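A Visit to the Salt Works Open Day in Grerositz

In October the old salt works in Grerositz opens its doors for one weekend, and I finally went to see it. I live only 28 kilometers away, but for many years I did not go, as it often is with places near the home. My neighbor told me that the boiling house is in use again, and this made me curious.

I took the early bus from Drusar. The road follows the river most of the way and then climbs a little before the village. From the bus stop you walk past the church and a closed bakery, and then you already see the long roof of the boiling house with its wooden vents. There was a line at the gate, not very long. The entrance cost nothing, but for the guided tour I had to take a paper ticket from a box on the wall.

The tour started at the well house. The brine comes from a depth of 266 meters and it is much stronger than sea water. Our guide let everybody taste one drop from a glass rod. I expected only salt, but there was also something bitter, and this taste stayed in my mouth until lunch. In the past the brine was lifted by a water wheel, and the axle of this wheel still lies in the yard under a small roof. The pump of today is electric and stands behind a grille, so there is not much to see of it.

After this we went to the boiling house. It is one large room with a pan of iron plates, and under it are the fire channels. The windows were all wet from inside. The workers pull the salt to the edge with long rakes and let it drain in baskets. The guide explained that a slow fire makes big flakes and a strong fire makes fine salt, and that the pan must be cleaned of scale after every few boilings. I found it very warm in there, and my glasses were of no use. Two children asked if a person could float in the pan, and the guide answered them in a serious way that the brine is too hot for that.
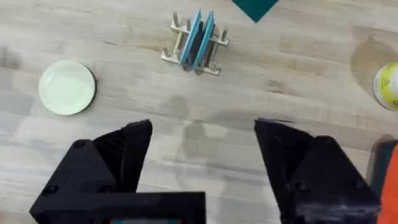
Can you buy the salt on the same day?

The shop next to the drying room sells it in paper bags and in small jars, and it stays open one hour longer than the tours. Cards are accepted only for larger amounts, so it is better to bring some coins.

I bought two bags of the coarse salt and one jar with dried herbs. The herb salt is called Salian, after the meadow behind the works, and it smells strongly of thyme. At home I tried it on potatoes and on a soft egg. For the egg I can recommend it. For the potatoes I prefer the plain one, maybe because the herbs become a little hard in the oven.

The upper floor of the storehouse has a small museum. I spent more time there than I had planned. The best piece, for me, is the account book of the works, which lies open under glass. On the open page somebody has written 1,013 sacks in brown ink, and next to it the names of the villages where they were sent. There is also a model of the whole works with a button for the lights, but half of the lights did not come on. The texts on the walls are quite long and some are hung too low for a tall person.

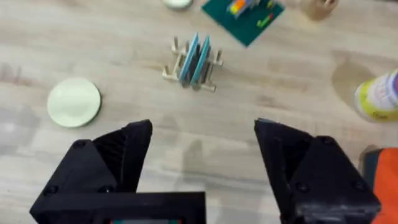 Written by the author of Takasard Walks and Visits

For lunch there was soup and bread in a tent in the yard. The soup was lentil, good and hot, and the benches were full, so I ate standing by the old axle. A brass band was playing – a little too close to the tables – and afterwards came a short talk on how the thorn walls were used to thicken the brine by wind. I understood perhaps half of it because of the tent flapping, but a drawing was passed around and this helped.

In the afternoon I walked the path to the meadow. It takes 40 minutes if you go there and back without stopping. Near the end of it there is a wet place where salt plants grow, the same kinds that one finds at the coast. They are low and reddish in this season. A board asks visitors to stay on the planks, and most of them did.

If you want to go, take shoes that can get dirty, and go to the boiling house first, before the line grows. The stairs to the museum are steep and there is no elevator. The last bus back to Drusar leaves from the lower stop by the bridge and not from the church – I found this out with only a few minutes left.

Posted Jan 9, 2021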